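Subject: Re: [longhand] Giving up on chapter five

Hello all,

Sorry for the silence, I've been reading everything and answering nothing, the usual. I'm going to quote Osian's message from Thursday because I've been chewing on it ever since and I think it got a bit lost under the thread about Forner changing their paper (which I also have opinions on, see further down).

> From: Osian Howells
>
> I'm thinking of typing from now on. I've got a box of exercise books with four chapters in them and I can't find anything. Last night I spent an hour looking for a paragraph about a ferry that I was sure I'd written, and I now think I only meant to write it. My wrist aches by page three and my handwriting goes to pieces well before that. What do the rest of you get out of it? I'm not being rude, I really want to know. Is it just that we like stationery?
>
> Osian

Well, yes, Osian, partly it is that we like stationery! I won't pretend otherwise. But I've had a go at working out the rest of it.

I started drafting by hand when I was stuck on the Skovon book, the one with the lighthouse and the two sisters that some of you kindly read in bits. I'd typed the opening so many times that I could recite it. Every morning I'd open the file, tidy the first page, move a comma, move it back, have a biscuit and close it again. So one December I wrote the next part in a cheap notebook with whatever pen was lying about, and because I couldn't face crossing things out neatly I just kept going.

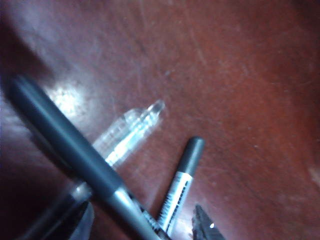 And I got to the end of the chapter. It was dreadful, mind you, with one sister changing her name halfway through, but it was there, and it had an ending, and I'd never had one of those before.

As for finding things, I do have a system now, though it's hardly worthy of the word. I number every page in the top outside corner. The last two leaves of each notebook are left blank and that's my index, and it only says things like "row about the boat, 41" and "mother's coat, 56". I write the index up when I stop for the day. If I leave it until the weekend it doesn't get done, and then I'm in the same boat as you (or ferry). Missing scenes get a line too, with a question mark where the number should be, so I know I only meant to write them.

The wrist is a different matter. I'd say stop before it hurts. I used to push on to the foot of the page whatever happened, and all I had to show for it was a page I couldn't read. A fatter pen helps me. A felt tip helps even more, although it goes straight through the new Forner paper, and yes, I did write to them, and no, I haven't heard back.

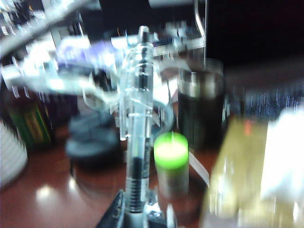
Stavros Nedeljković wrote to me off list to say that the aching went when he stopped gripping so hard, and he only stopped gripping when he stopped trying to write nicely. He does all his first drafts in a scrawl and reads them aloud into his phone the same evening, while he can still make out the words. He also thinks Osian should type chapter five and go back to paper for chapter six, and see which one he minds rereading less.

I like that a lot. I've not tried the reading aloud because the walls are thin and I do voices.

Where you sit makes more difference than I expected, too. I spent ages trying to be a kitchen table person as it sounds so wholesome, and I'm not one, I get up and wipe things. A proper desk with a lamp and something hot to drink in reach is what I need, and the screen either off or facing somebody else. I'd love to hear what the rest of you have settled on.

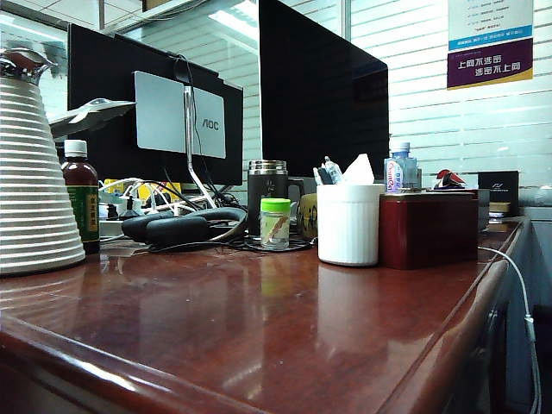 *Desk, with thermos pitcher and lamp.*

Now, numbers, since Osian asked me once what I manage in a week. My best ever was 3480 words, at Culero, when it rained the whole time and the bus had stopped running. A normal week is more like nearly 900, and I've made my peace with that. I count by the page and multiply, so please don't hold me to it.

One more thing and then I'll let you go. Khổng asked for something on typing up, for the members' page, and I promised a short piece before the next swap. I've pasted my draft in below. Do pick holes in it, I'd much prefer to hear it from you lot first.

## Typing it up 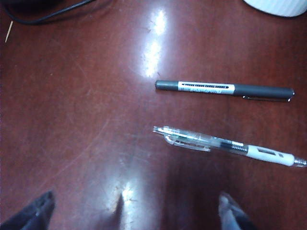
*2 min read*

Leave the notebook shut for a while after you finish it. I try for a fortnight and usually cave in after a week. You want to have forgotten your sentences enough to be annoyed by them.

Type with the notebook propped up on your left if you're right-handed, or the other way about, and don't look back at what's on the screen until you've done a whole scene. You'll change things as you go, everybody does. Let yourself. If a sentence is boring to type out, leave it out and carry on, and put a small pencil tick in the margin so you know you skipped it on purpose.

Words you can't read get a row of xs. Don't sit there squinting, you'll lose the morning. Half of mine come back to me later when I'm doing the washing up, and the other half clearly weren't needed.

Put the notebook page number in square brackets at the start of each scene. It looks untidy and you'll be very glad of it when a character says something that makes no sense and you want to see what you had first. Take the brackets out at the very end.

Don't throw the notebooks away, even the bad ones. I once pulled a whole funeral out of a book I'd written off, and it went into a different story with hardly a word changed.

---

So that's the draft. I'm not sure about the bit on left and right, does anyone who's left-handed want to tell me if that's nonsense?

Osian, do let us know what you decide about chapter five. And if you find the ferry, I want to read it.

Off to fill the kettle,

M.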